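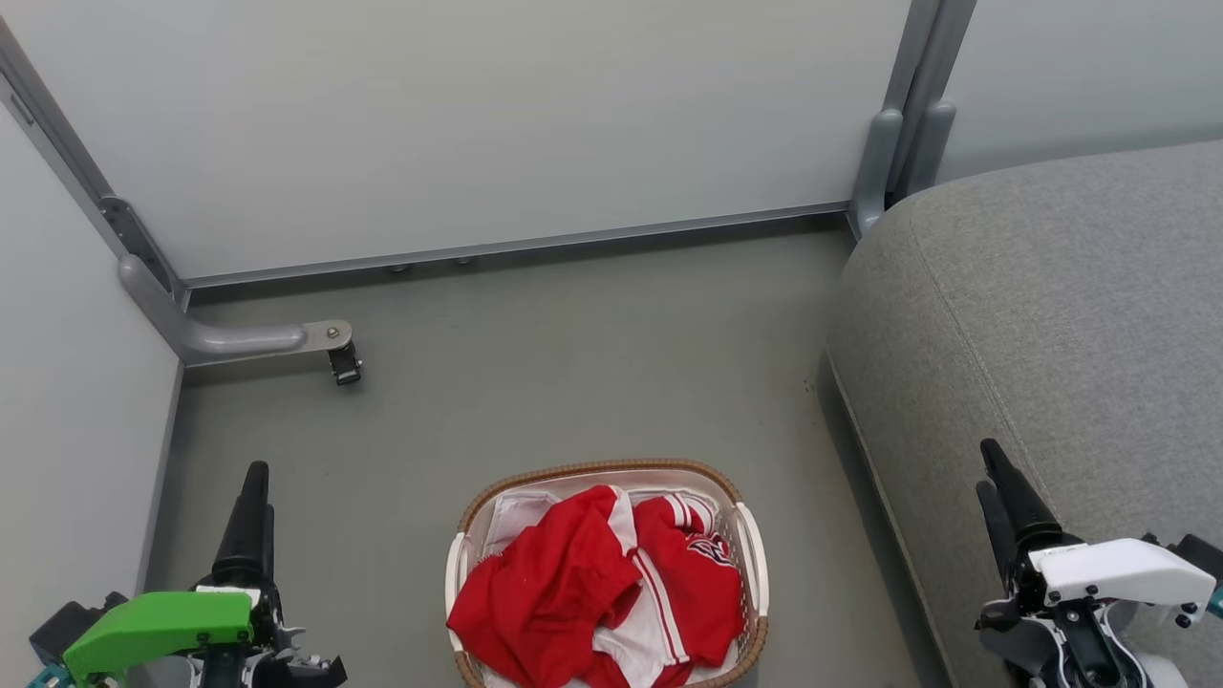 岩崎 フェドネント保守室 室長

わたしたちについて

ようこそ、フェドネント保守室のページへ。ハンスカ通りの角を曲がって、自転車屋さんの隣の細い階段を上がったところで、二本腕のロボットの据え付けと調整、そして修理をしております。看板が小さいものですから、初めての方はたいてい一度通り過ぎてしまわれます。階段の下に青い傘立てがありますので、どうぞそれを目印になさってください。

会社の紹介というと、創業の志だとか理念だとか、立派なことを書かなくてはいけないのでしょうが、わたしはどうもそういうのが苦手でして、ふだんどんなふうに一台の面倒を見ているか、そこをお話しするほうが性に合っております。少し長くなりますけれど、お茶でも飲みながらお付き合いいただければうれしいです。

うちでいちばん長く世話をしているのが、「プルトビー」と呼んでいるセルです。壁パネルをアルミの柱と横材で組んで、小さな居間くらいの区画をこしらえ、灰色の布張りのソファを置いてあります。仕事は洗濯物の扱いです。籐のような編み目の縁がついた白いかごに、赤と白のユニフォームがくしゃくしゃっと入っていて、左右の腕の先には黒い二本指のグリッパー。家の中でごく当たり前にある布と家具を相手にするので、工場のラインとはずいぶん勝手が違います。箱や部品なら置いた形のままでいてくれますが、布はそうはいきません(これが面白くて、この仕事をやめられないのです!)。

さて、セルの立ち上げは床から始まります。パネルの下には丸い調整脚がついていますから、水準器を当てながら、脚を少し回しては離れて眺め、また少し回す、というのを繰り返します。ここで急ぐと、あとで必ず戻ってくることになります。以前、納期に追われて床の確認を翌日に回したことがありまして、結局パネルを全部ゆるめてやり直しました。あの日の夕飯はずいぶん遅くなりました。床の水平が出たら横材のボルトを対角に仮締めし、角の金具を見て、それから本締めに入ります。

腕のほうは、手首まわりの点検にいちばん時間をかけます。プルトビーの手首のカバーは左が鮮やかな緑、右が白です。色が違うと口頭でのやりとりがとても楽で、「緑のほう、ねじをもう一度見てください」と言えばすぐに通じます。カバーのねじ、関節のねじ、グリッパーの付け根のねじ。見えているねじは、毎回すべて指で触れて確かめ、締めたあとは細いペンで合いマークを入れておきます。マークがずれていれば、ゆるみはひと目でわかりますから。

グリッパーの指は先のほうが細くなっています。布をつまむにはありがたい形ですが、そのぶん指先の平行には気をつかいます。すき間に薄い紙を挟んで軽く閉じ、引いてみて、左右の腕で同じ手ごたえになるまで合わせます。測定器でももちろん見ます。見ますけれど、最後はやはり紙と手です。うちに入った新しい人には、まずこの紙の感触を覚えてもらいます。急がなくてかまいません、と何度でも言います。わたし自身、覚えるまでにひと冬かかりましたので。

それから、原点合わせ。朝、電源を入れて腕をゆっくり基準の姿勢まで動かし、ずれがないかを確かめます。ここで音を聞くのも大事な仕事です。いつもと違う「こつっ」という音がしたら、そこで止めて、配線の取り回しを見ます。ケーブルの余りが足りないと、肘を伸ばしたときに引っぱられてしまうのです。点検表は80項目ありまして、はじめての方には多いと驚かれますが、慣れてくると朝の支度のようなもので、体が順番を覚えてくれます。

糸くずの話もさせてください。布を扱うセルでは、なんといっても糸くずが大敵です。指の関節に入りこみますし、ソファの足もとにもたまります。毎週水曜日は午前中いっぱいを掃除にあてていて、電源を落として札を掛け、刷毛で関節を払い、掃除機をかけ、壁ぎわの継ぎ目を乾いた布で拭いていきます。エアで吹き飛ばせば早いのですけれど、奥へ押しこんでしまうことがあるので、うちでは使いません。地味な作業です。でも、わたしはこの水曜の午前がけっこう好きで、ラジオを小さくかけながらやっております。

修理のご依頼では、まず記録を見せていただきます。いつから、どの動きで、どんな音がするか。走り書きで結構です。前に食堂の紙ナプキンに書いて送ってくださったお客さまがいらして、これが実によく書けていて、部品を開ける前に原因の見当がつきました。うちの修理ノートも、おかげさまで377件目まで来ました。恥ずかしい失敗もそのまま書いてあります。見学の際には、お客さまのお名前を伏せた写しをお見せしていますので、どうぞ遠慮なくめくってみてください。

お引き受けしているのは、セルの組み立てと水平出し、腕とグリッパーの調整、定期点検、部品交換、それにお客さまの現場での点検の手ほどきです。手ほどきは1回55分で、あとはご質問がなくなるまでお付き合いします(たいてい、こちらのほうが長くなります)。動作プログラムの作成だけのご依頼は、いまのところお受けしておりません。機械と一緒に見せていただくのでしたら、喜んでご相談に乗ります。

見学は平日の午後2時から受け付けています。3月は点検が立てこみますので、少し早めにお声がけいただけますと助かります。セルの中は、停止中でも係の者と一緒にお入りください。上履きはこちらでご用意しますが、階段が急ですから、お荷物の多い日はお電話をくだされば下までお迎えにまいります。

お問い合わせの際は、機械の型と困っておられる動きをひとことお書き添えください。型がおわかりにならなければ、手首のあたりの写真だけでもかまいません。お返事は岩崎が書いております。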